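Golnar Yazdani
2021-04-27

I have now spent eight nights trying to photograph Mercury, a planet I was assured is visible to the naked eye. My naked eye would like a word.

The trouble with Mercury is that it never gets far from the sun. You get a short window after sunset, low in the west, exactly where my town keeps its water tower.

My neighbor Samuele Colombo has offered advice. Samuele owns a Trotside tripod and a leather hat. His advice is to live somewhere else.

Night one: clouds. Night two: clouds, but farther away. Night three: a clear sky and a dead battery. I'm told Galileo had setbacks too, though his charger was probably where he left it.

Night four I found it! I watched it for ten minutes and took 65 pictures. It had a red light on one side and a green one on the other and it landed at the county airfield.

For the record, Mercury is a little over a third as wide as Earth, has almost no air, and goes around the sun in 88 days. In that time I have gone around the parking lot behind the Ferraro building more than I care to say, looking for a gap between the trees.

Somebody asked why I don't try Venus, which is bright enough to see from a moving car. Venus is hiding near the sun too this month, thank you. It will climb back into the evening sky and by September I expect to be insufferable about it.

Night six I drove out to the overlook at Sodby with Benedetta Vitale, who brought soup. We had a flat horizon, no lights and a pair of binoculars each. (Sun all the way down before you lift the binoculars, please. I will nag about this forever.)

Benedetta saw it in four minutes. "Oh, there," she said, and went back to her soup. I was pointed at a radio mast.

I did see it in the end – a small steady dot, a bit peach-colored from all the air it was shining through. Then I bumped the tripod and spent what was left of twilight photographing a fence.

Night seven, the club talk. Alcides Apaza gave us 81 slides on how probes get to Mercury, and I enjoyed more of them than I expected. The hard part is slowing down. You fall toward the sun and pick up speed the whole way, so you have to borrow planets to brake against.

MESSENGER needed one pass by Earth, two by Venus and three by Mercury before it could go into orbit. I find this comforting. It had a whole team and a rocket and it still missed the exit a few times on purpose.
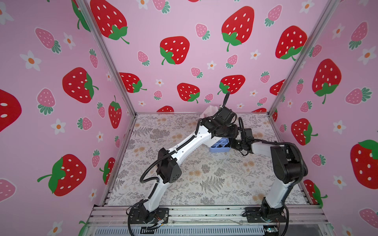
FILED UNDER: SPACE, MOSTLY

Night eight. One sharp frame, with the planet sitting a finger's width over the hill. It is a dot. I have shown it to my mother, who asked which dot.

Ginevra Marino says I should stack a few exposures in Tolteck to bring out the color. I have one exposure, Ginevra. I could stack it on itself.

Anyway, the planet climbs a little higher each evening until the middle of May, so there's time if you want to try. West, half an hour or so after sunset, and bring someone like Benedetta.

Bring soup too. Samuele is asking if he can come next time and I've told him the hat rides in the trunk.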